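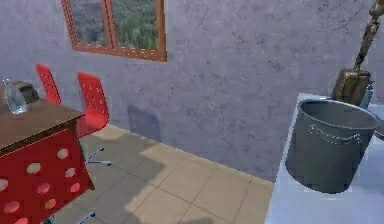 HILLMONT, 28 February 2019

Whether a machine can do kitchen work depends on what one is willing to call kitchen work. Simulated kitchens now handle a fair number of its component motions: reach over a counter, close on a rim, lift, move, release. Published success rates for such motions are high and rising. My view is that they say little about chores, and that anyone planning to buy or sell a household robot in the next few years should read them with caution.

Take a large metal vessel standing on a counter. In simulation its mass is a number in a file. The friction between finger pad and rim is another number, usually a constant. The vessel is rigid, the counter is level, and the state of both is available to the scoring program at every step. A real pot has a coating of grease on one side and water in it up to some level the arm must estimate. When the water moves, the center of mass moves with it, and the wrist sees a torque that the planner did not ask for. Fluid can be simulated, but it is slow, and most training runs leave it out.

I spent part of last year on an evaluation at Wumbei, where a grasping policy was run 1,401 times in simulation before anyone tried it on hardware. We then gave it 20 real trials on a bench with the same pot, the same gripper and tape marks for the starting position. The gap was large enough that we stopped arguing about how to compute the confidence interval. Most of the failures came at contact. The fingers arrived where they were told to go, the rim slid a few millimeters, and the controller had no means of noticing.

Perception gets more blame than it deserves. Clear glass is still a problem for depth sensors, and shadows across a tiled floor will upset a poorly trained segmenter, but both can be improved with more varied rendering. Contact cannot be fixed so cheaply. 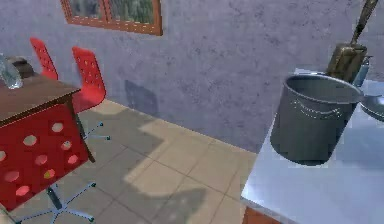
The second difficulty is sequence. Putting a pot away involves clearing a space for it, opening a cabinet, and deciding what to do if the cabinet is full. If each step succeeds nine times in ten and there are seven steps, the whole job succeeds a little less than half the time. A person who drops a lid picks it up and continues. Few current systems have a recovery behavior of any kind, and benchmarks such as Storkbridge end the episode at the first drop, so there is no incentive to build one.

Shop floors are further along for dull reasons. At Wondis, a parts-washing cell moves more than 500 metal baskets per shift with an arm of ordinary design. The baskets are identical, the fixture locates them, and a fence keeps people out. Take away the fixture and the cell would do no better than our bench did.

I would ask for one change in reporting. State the result for the complete chore, on hardware, over at least 200 attempts, with objects the developers did not choose, and count every human intervention as a failure. Until figures of that kind are common, the answer for the household is no, with partial credit for the reach.

Ekow Owusu

Contact | Copyright 2019 | Back to top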